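Setting Up Your Nesting Cups
18 April 2020
By Rianne Bosman

Welcome, and thank you for bringing the Mastlow cups into your kitchen! This part of the guide gets them sorted and stacked, so put the kettle on and take your time.

Before you start

Wash the cups in warm, soapy water and dry each one well, right into the bottom. Damp cups like to cling together, and it's a nuisance getting them apart again.

1. Pick a flat, steady surface with a bit of elbow room. A wooden tabletop is lovely for this, and a potted succulent can stay in its corner if you have one.

2. Spread the cups out so you can see every colour and every handle.

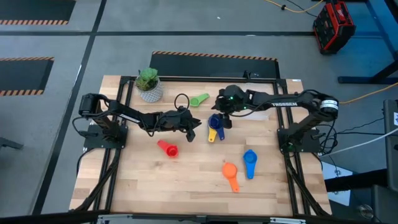 3. Find the largest cup and set it down with the open side up. The 252 mL cup is the one you want — the size is printed in the booklet if you're unsure.

4. Lower the next size into it, keeping the handles pointing the same way, and carry on down to the smallest.

Note: Go by size and pay no attention to the order of the rainbow. Red-orange may well end up beside royal blue, with mustard yellow next to turquoise, and that's perfectly fine.

5. Press gently around the rims until the stack feels snug.
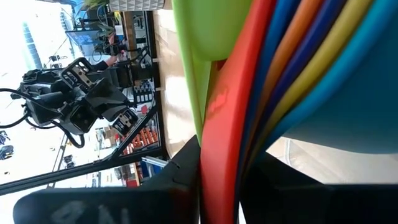 Garside Kitchenware — Customer Care Team

6. Lift the whole stack by its sides and pop it in a drawer or cupboard, away from the stove.

Caution: Never pry stuck cups apart with a knife. Run warm water over the outside, wait a moment, and give them a gentle twist.

If a cup goes missing, write to Kazue Chiba on our team and ask for part 49 in the colour you need.

Related guides
Caring for Coloured Plastics
Brarkum Mixing Bowls: First Use
Drawer Organizers, Part 2

We use cookies to remember your preferences. Accept | Manage settings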